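Plenent Learning Center > Robot Practice > Tabletop Tasks > Pick-and-Insert Trials

We use cookies to remember your language and reading preferences. By continuing to use this site, you accept our cookie notice.

How to Set Up and Score a Simulated Pick-and-Insert Trial

Maintained by Consuelo Cuadros, Plenent Test Practice Office
Last revised November 10, 2024

This guide applies to all teams that submit simulated tabletop trials to the Plenent shared results log. It covers the marker-and-cup task, in which a single arm with a parallel gripper picks up a marker and places it in a cup while a second container stands nearby. The same rules apply to the Brestach and Hanen scene sets unless a task sheet states otherwise.

Teams should read the full procedure before running a trial. Results recorded under an earlier revision remain valid and do not need to be repeated.

Before You Begin

You will need the approved scene file, the current task sheet, and write access to the results log. Confirm that the physics settings in the scene file match those printed on the task sheet. Changes to friction, gravity, or object mass must be declared in advance. An undeclared change makes the whole batch void, even when the change had no effect on the score.

Each batch consists of 12 trials. The operator may not watch a trial and then decide whether it belongs to the batch. Assign batch numbers first, and keep every trial that carries one.

Step 1. Lay out the objects

Place the marker flat on the tabletop within reach of the arm. Stand the target cup upright with its opening clear. Place the bowl on the far side of the cup from the marker, leaving open table between the two containers. The bowl is a distractor and must stay in the scene for every trial, including practice runs.

Vary the position and angle of the marker between trials by using the seed list supplied with the task sheet. Do not move objects by hand to make a grasp easier. If a seed places the marker out of reach, log the trial as "invalid layout" and go on to the next seed.

Step 2. Bring the arm to the ready pose

The gripper should point straight down with its fingers open and clear of the table and all objects. Hold this pose until the scene has settled. Any object that is still rolling or sliding at this point must be allowed to come to rest before the trial clock starts.
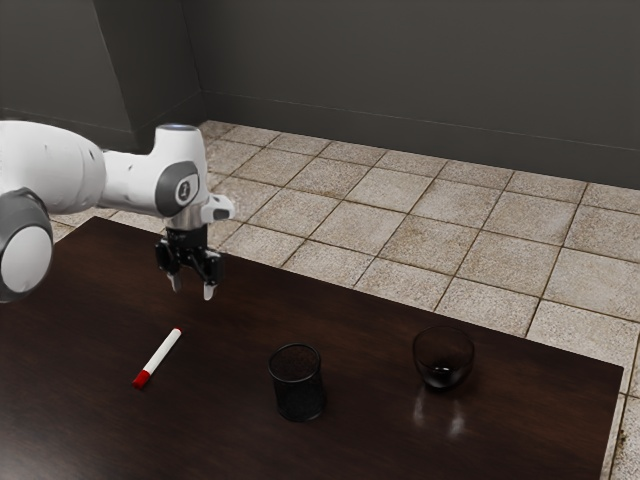 Step 3. Start the trial and record the grasp

Start the clock and the log at the same moment. Each trial has a limit of 600 simulation steps. Once the clock is running, the operator may not adjust the controller, the camera views, or the objects.

A grasp is counted when the marker has left the table and is held by the fingers alone. If the marker is dropped on the table, the controller may try again within the limit. Record the number of attempts. A marker that falls to the floor ends the trial.

Contact between the fingers and the table is allowed if it is light. The force limit is given on the task sheet, and the log will flag any reading above it. Flagged trials are kept in the batch and scored as unsafe, whatever the final position of the marker.

Step 4. Observe the insertion

The marker may enter the cup at a slant. It does not need to be upright, and either end may go in first. Partial credit is given once the lower end of the marker has passed the rim while the gripper still holds the upper end. Full credit requires release.

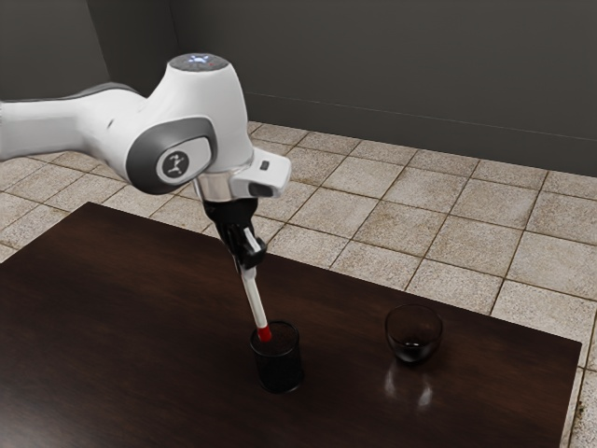 Step 5. Confirm release and final state

After the fingers open, the arm must withdraw until no part of the gripper is touching the marker or the cup. The marker must then remain in the cup for 16 simulation steps. Score the trial as follows:

Full credit: marker released and resting in the cup, cup upright.
Partial credit: marker past the rim, but not released within the limit.
No credit: marker in the bowl, on the table, or on the floor, or cup tipped over.
Unsafe: force limit exceeded at any point in the trial.

Where two results could apply, enter the lower one. "Unsafe" ranks below "no credit."

Step 6. Submit the batch

Upload the log, the seed list, and the declared settings together. Still images may be attached but are not accepted as proof of a score. Reviewers work from the log.

Use Form 302 to report a fault in the scene file. Do not repair the file locally and continue the batch. Teams using the Ong controller package should also attach its configuration file, including any default values left unchanged.

Corrections to a submitted batch must be made by a written note in the log. The original entry stays in place, and the note should state who made the correction and which trial it affects.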